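Osska, kitchen and dining room check before opening
Done by: Bezawit Ejigu
Second reader: Mesfin Hadgu
Month: February

Marks used: OK, WATCH (look again next time), FIX (must be done before the next check).

1. Hand wash basin by the kitchen door. OK
Soap and paper are filled. The paper holder is a little stiff, one must pull with both hands.

2. Walk-in fridge temperature. OK
3 degrees at the middle shelf at the time of reading. The log sheet is signed for every morning except one. Please sign also when you are in a hurry.

3. Fridge door seal. WATCH
The lower corner is lifting. I closed a strip of paper in it and could pull it out easily. Nahom Tamiru has written to Sinstead for the price of a new seal.

4. Date labels. FIX
Two boxes of lentil stew had a label with the name but without the day. I threw them away. I know this is a pity, but I cannot guess the age of a stew.

5. Raw meat under cooked food. OK
Better than last time. The marinated beef is now on the bottom shelf with its own tray.

6. Hot holding at the counter. WATCH
The rule in our house is 60 degrees or more. The chickpea pan was good, the cabbage pan was just on the limit. Stir it more often and keep the lid on between customers. 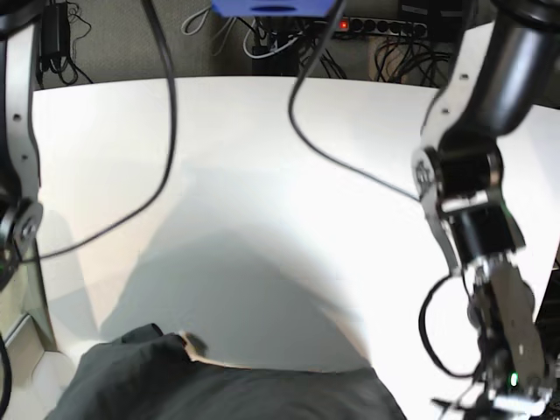
7. Probe thermometer. OK
Tested in ice water and in boiling water. The wipes are kept in the same drawer, as agreed.

8. Injera plates and baskets. OK
All washed and dry. One basket has a broken edge and I have put it away from service.

9. Allergen folder at the till. FIX
The page for the Beyene spice mix is the old one. Yamila Ocampo will print the new page. Until then, the waiter must ask the kitchen and not answer from memory.

10. Dining room, 14 tables. WATCH
Table by the window moves when you lean on it. The floor mat at the entrance has a fold where a guest can catch the foot.

11. Fire extinguisher and blanket. OK
Extinguisher number 2691, pin in place, pressure in the green. The way to it was free.

12. Back door. FIX
Flour sacks from Masero were standing in front of it again. The delivery man must be shown the store room each time, please.

Comment from Mesfin Hadgu: I agree with all points. For number 6, I would like a reading written down at noon and again before the evening guests.

Comment from Bereket Nigatu, kitchen: the sacks are moved. I will repair the table myself when I have the right screws.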